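Home > Features > Robotics & Automation > Standards and Practice

We use cookies to remember your settings and count visits. By staying on this site you accept our cookie policy.

House rules for handheld grippers: a talk with Gülizar Dönmez

Gülizar Dönmez writes the collection rules at Velance, a small company that gathers handling recordings for robot training. Her rulebook started as two pages taped inside a case lid. It now covers table setup, operator conduct, consent and file review, and two other outfits, Nornum and Drarska, have asked to borrow parts of it.

She didn't plan on a career in rules. She came from hotel operations, where she wrote room checklists, and she says the work is closer than people think. "You are telling a stranger how to do a thing the same way you would do it," she said. "Then you go and watch, and you find out what you forgot to write."

We met in March, after she had finished going through a batch of 3,230 recordings from lounges, kitchens and offices. Of those, 687 were sent back. I asked what had gone wrong with them.

"Mostly labels," she said. "The operator writes 'speaker' because it looks like a speaker to him. The next operator writes 'humidifier.' Now you have one object with two names." Her rule is that when the function isn't certain, the label gives color and shape and stops there. A pale pink rounded device is a pale pink rounded device until somebody checks the product itself.

The second most common reason was tidying. Operators like a clean table, and Dönmez wants the table left the way people use it. Cups, cans, sticker sheets and cards stay where they are unless they are breakable or private. The gripper starts open and clear of everything, with the target object in view between the fingers.
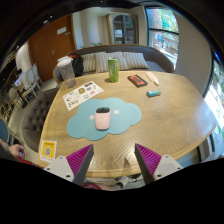
People in the room

The longest section of the rulebook deals with people. Anyone who could end up in a recording has to be told before it starts, and has to be told again if the session moves to another part of the room. Dönmez doesn't accept a sign on the door as notice.

"A sign is fine for the fire exit," she said. "I want a person to say it out loud, and I want a yes." Anyone may change their mind up to the end of the session, and the operator marks the file for removal on the spot.

Faces are blurred before a file leaves the building. Hands, feet and clothing can stay in if the person has agreed. Teodoro Villaseñor, who trains new operators for her, thinks this part of the rulebook is still too loose. He would like seats near the table cleared every time. Dönmez disagrees – she says a lounge with all the people taken out of it gives you recordings of a furniture store.

They have argued it more than once, and the current wording is a compromise. Bystanders may stay seated, but no one may reach over the table while the gripper is closing.

Grip and lift

The handling rules are short. Close slowly. Keep the object upright if it was found upright. Don't drag it over a soft surface such as a mat, which can bunch up and take other things with it. If the fingers slip, set the object down and begin a new recording. Trying again in the same file is allowed only when the task sheet asks for failed grips, and those go in a separate folder.

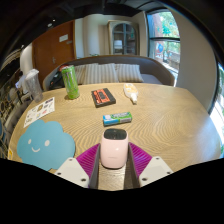
Pink device held upright between the gripper fingers, with the mat on the table to the left.

Fasteners get checked before every session. The finger plates are held by small screws, and Dönmez wants each one tried with a driver by hand. Refugio Tovar, the workshop lead, keeps the log. Last year he added a line for finger wear, after a set of ribbed fingers went soft at the tips and began letting go of smooth objects.

"That was a good catch by Refugio," she said. "We had been blaming the operators."

I asked whether a rulebook this detailed slows people down. She said it does for the first week or so. At Lozano, a client site where her team recorded 342 files, the operators complained about the paperwork and then asked for a printed copy to keep. Villaseñor now has new people read it with a gripper in their hands, one section at a time.

What would she change? The part on liquids, first. The present rule says closed containers may stay on the table and open ones must go, but a cup with a lid falls somewhere in the middle. Operators keep asking about it. "I've written that paragraph four times," she said. "Right now it says to ask the lead."

The next edition will also have a page on light. Big windows cause trouble for reviewers when the sun comes straight across a shiny object, and at present the operator decides whether to lower a blind. Dönmez wants that decision written down in the session notes along with the time of day.

She expects to have a draft ready for Nornum to comment on this summer.

Filed under: Good Practice, Data Collection, Interviews

Contact us | Terms | Back to top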